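Hudska Screen Festival: Press and Guest Questions

When do press badges open?
Badge requests open Tue 28 March. The press pool is limited to 400 badges, and each outlet may request up to 3.

Can I interview cast members on the red carpet?
Only with a carpet pass from the Preritz desk. Send the form before you travel.

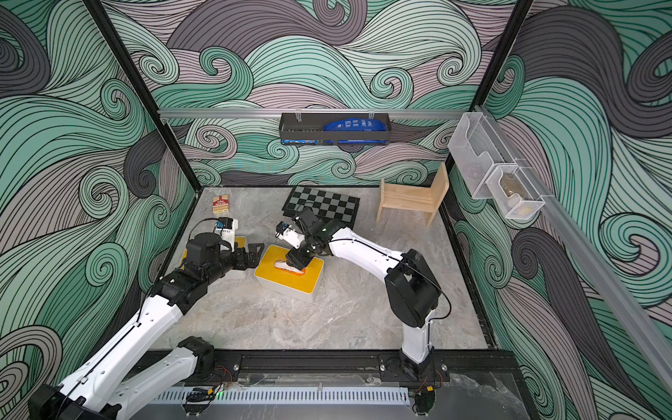
Two robot arms over a marble-patterned tabletop.

Where are the premieres held?
At the Rallov, opened in 1882. The main hall seats 200.

Are phones allowed during screenings?
No. Leave them at the coat check.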